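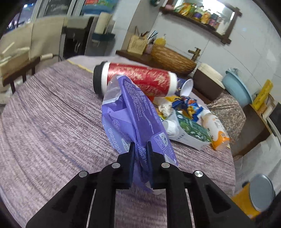 Gap under new mesh panels

Just had 4 runs of Trillard mesh panel put up along our yard at Roltham. The ground slopes and there's a gap at the bottom you could post a badger through. Do I dig, fill or pretend?
Ha-rang Geum
3 comments

Gravel boards. Cut them to the slope and fix to the posts.
Sundaram

Depends what you're keeping out. My gap was 100 mm and I stepped the panels down post by post, which looks like a staircase for foxes but works.
Zastunura_Fan 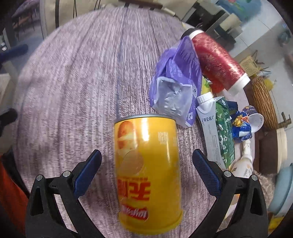 Don't backfill against the mesh, whatever your installer mutters while loading his van. Soil holds damp against the coating and you'll have rust to admire. Short offcuts clipped along the bottom will do. Keep the spare clips in something with a proper lid, like that yellow snack canister, and don't store it upside down as I do.
post_and_rail

Helpful 173
Shares 4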